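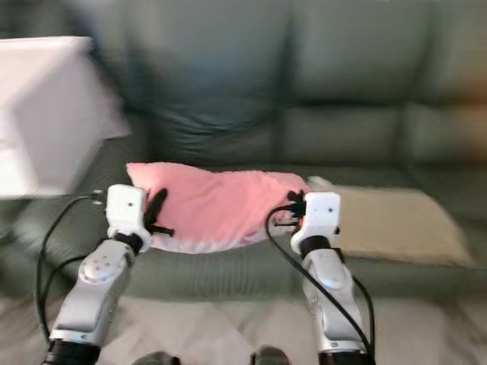
The green sofa, with the pink pillow on it.

March 1, 2022

I have been meaning to write about the bread for months, and every time I sit down to do it I end up reading other people's posts about bread instead, which is a lovely way to lose an evening but doesn't get anything written. So I've made a pot of tea, put my phone in the other room, and I am going to tell you about learning to bake rye at the grand age of old enough to know better.

It started with a holiday in Furnach. We had rented two rooms over a bakery, which sounds romantic until you find out what time bakers get up, but oh, the smell! By the second morning I had stopped minding the clatter and was going down in my slippers as soon as the shutters went up. The loaf I fell for was a flat, dark, rather ugly thing with a cracked top, sold by weight and wrapped in brown paper. It was sour and a bit sweet and it kept all week. I ate it with butter, I ate it with cheese, I ate it on the train home with nothing on it at all, and there were crumbs in my coat pocket until May.

You can't get it here. I tried the market in Wallden, where there is a very good bread stall, and the lady was kind about it but what she had was mostly wheat with a bit of rye for colour. The supermarket one comes in a plastic brick and tastes of the plastic. So I thought, well, it's flour and water and salt, how hard can it be?

Quite hard, as it happens. The first problem was the starter. I followed the instructions in an old library book, which told me to mix equal weights of rye flour and water and leave them somewhere warm. Our kitchen is not somewhere warm. It faces north and has a door that has never shut properly, and for the first week all I had was a jar of grey paste that smelled of wet cardboard. I moved it to the airing cupboard, forgot about it for two days, and found it had climbed out of the jar and on to a pile of pillowcases. I was so pleased I didn't even mind the washing.

The second problem was that I kept trying to knead it. I grew up with white bread and I was taught to give dough a proper going-over, ten minutes at least, until your shoulders ached. Rye doesn't want any of that. It is more like cement than dough, and all the kneading did was glue me to the worktop. I lost a ring in the second loaf (I found it again, in the third slice). These days I stir it with a wooden spoon, scrape it into the tin with a wet spatula, smooth the top with a wet hand and leave it alone. Leaving it alone is the part I find difficult.

For anyone who wants to try, I use 300 grams of starter, 270 grams of wholemeal rye flour, a heaped teaspoon of salt, a spoonful of dark treacle and enough warm water to make it look wrong. If it looks like a batter you've probably got it right. It goes in a small loaf tin, well greased, and it sits until there are little pinholes all over the top. In summer that was an afternoon. In January it was overnight and most of the next morning. Then into a hot oven, turned down after a quarter of an hour, until it sounds hollow when you knock on its bottom.

And then you have to wait a whole day before cutting it. I know! I didn't believe it either, and I cut the first three warm and they were gummy all the way through, and I blamed the oven, and the flour, and the door that doesn't shut. The fourth I left wrapped in a tea towel simply for want of time — we were off to Brillbridge to help with a house move — and when we got back the next evening, tired and filthy, I cut it and it was bread. Real bread, with a proper crumb. We had it standing up with the last of the cheddar and I think I may have been a little bit tearful, though I'd also been carrying boxes up stairs since breakfast.

I have now made 38 loaves. I know because I write them down in the back of my diary, with a mark out of ten and a few words. "Too salty." "Stuck to tin, rude words." "Good with soup." Nothing has had a ten yet. Number 21 got a nine and I have never been able to repeat it, and my notes for that day say only "nice", so thank you very much, past me.

It still isn't the Furnach loaf. The top doesn't crack the same way, and there's something in theirs, perhaps caraway, perhaps coriander seed, that I can't quite put my finger on. I've got a small bag of each in the cupboard and I'm going to try the coriander next, crushed, just half a teaspoon to begin with. If you bake rye yourself and have any thoughts on this, do leave me a comment. I'm also after a tin with a lid, if anyone knows where to find one that isn't enormous.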